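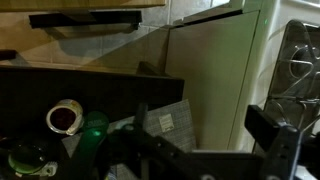
Beige tiles and a bit of the wood, warm light.

Home Notebook Builds Sounds Who we are
Search the notebook Go

January, build 34, started writing this after lunch

Right, the ferry timetable. I said I'd write up what I did to it before I forget, and I'm already forgetting, so apologies if the order is a bit off.

For anyone reading who's been living in the art folder (hello Thoa): in Gekell the ferry goes round the islands whether you're on it or not. The whole game hangs off that. You miss it, you wait, you find something to do. In build 33 the waiting was awful. I watched Femi play last night and he missed the boat at Triệu harbour, said a word I won't write down, and then stood on the jetty with the pad in his lap looking at his phone until the horn went. Fair enough! There was one bench and a gull.

So the first thing I tried was the lazy thing, which was making the ferry come more often. A full loop used to take 25 minutes of real time and I cut it to 5 to see what would happen. It was dreadful. Every time I'd walked far enough inland to get curious, there was the horn again, and I turned round and trotted back like a dog. I didn't visit the mill once in a whole session. Put it back to 25 within the hour and I'm leaving it there unless someone shouts.

Second thing, and this one I like a lot: the harbour people now know when the boat is due, and they talk differently depending on how long is left. Nhi had already written the lines, bless her, they were sitting in Burix with no conditions attached, so all I had to do was hang each lot on the clock. When the boat's just gone you get the long rambling ones (the net mender's story about her brother's pig is in there, the whole thing). When it's nearly in they're all short and distracted and looking out at the water. I hadn't expected it to do so much for the place. It makes the jetty feel busy with exactly the same number of people on it.

Burix grumble, for the record. If you put a condition on a line and then rename the speaker, it keeps the condition but points it at the old name, and you get no warning at all. The line just never plays. I lost most of the morning to the ticket clerk being mute. Oanh found it by searching the text export for his old name, so do that first if one of yours goes quiet. I've started keeping a list of every rename at the top of the script doc. Please add to it if you change one, even a typo.

Footsteps. Thắng sent over the new planks and gravel and they're lovely, the planks especially, there's a hollow knock on every few steps that makes me want to walk up and down the pier for no reason. The gravel is too loud though. I've pulled it down in the mix for now and haven't touched the files. There's also something odd where the gravel meets the grass behind the church: both sounds play together for a second and it sounds like somebody's following you. I'm half tempted to keep it. Thắng, have a listen with headphones and tell me if it's good creepy or bad creepy.

Saving. Still broken in the way we all know about. If you save while you're on the ferry and load again, you come back at the right spot on the map but the ferry doesn't, so you're in the sea. The quick fix would be to block saving on board, and I had that in for a bit, but it felt mean, because the boat is where people naturally stop. What I've done now is store the ferry's place on the loop along with the player and load the boat first. It works every time from the upper deck. From the cabin, you sometimes load in with the floor missing and fall through to the engine room. I think the cabin is being loaded as its own little area and turning up late. Didn't get any further than thinking it.

Femi had another go this afternoon on the new build. Things he said, as near as I could type them:

"Oh, she's got more to say." (net mender)
"Why's everyone gone quiet? Oh. Oh, the boat."
"Is that a door?" (it isn't a door, it's the side of the smokehouse, but he's the second one to try it, so maybe it ought to be)

He missed the ferry once more, and this time he went up the hill and found the well on his own. He still doesn't like the map. He holds it open while he's walking and gets cross that it covers his feet. I tried it see-through for him and he got cross about that too. Thoa had an idea about folding it into one corner, and she's got a sketch, which I'd like to see before I do any more fiddling.

A word on the Plesora pad, as it came up: the left stick on ours drifts, so if the player is sliding gently to the left on your machine, unplug that before you file a bug. I filed 2 before it dawned on me.

Still to do, no particular order:

- cabin floor
- somebody else please play the east loop, I know it too well to see it
- smokehouse door, yes or no? Nhi says yes and has a line for it already
- gravel, once Thắng's listened
- gull still walks through the bench
- the horn is the same from every island and it should be fainter from the mill

Build 34 is in the shared folder with the old one next to it in case the saves go peculiar. Don't load a save from 33 while on the boat. I did, and I've had to start over from the first jetty.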